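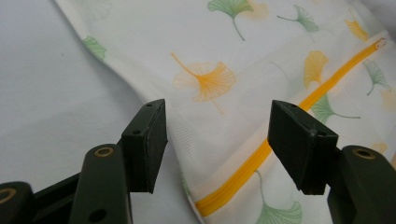
Radek thinks the mesh bags should be closed before they go on the shelf, empty or not, as an open zipper snags the next bag along. Fine by me, starting with this batch.

Search notebook Enter keywords Go

11/10/19 - Laundry bags, sorting

Went through the Grostora order. 27 bags in all, 11 of them the white mesh with the ginkgo leaf print and yellow zipper. Those are the ones I want for the delicates. The mesh is fine enough that you can half see what's inside, so no labels needed.

They came folded and hold the creases. Tried laying one under a cutting board overnight - better, still not flat. Will try a cool iron through a towel on one only.

Nine of the plain ones go to Hundport with the towels. Rest stay on the lower shelf.

To do: ask Dušan if he has the wash instructions, I can't find the sheet. Also need a spare pull for the zipper on one of the plain bags.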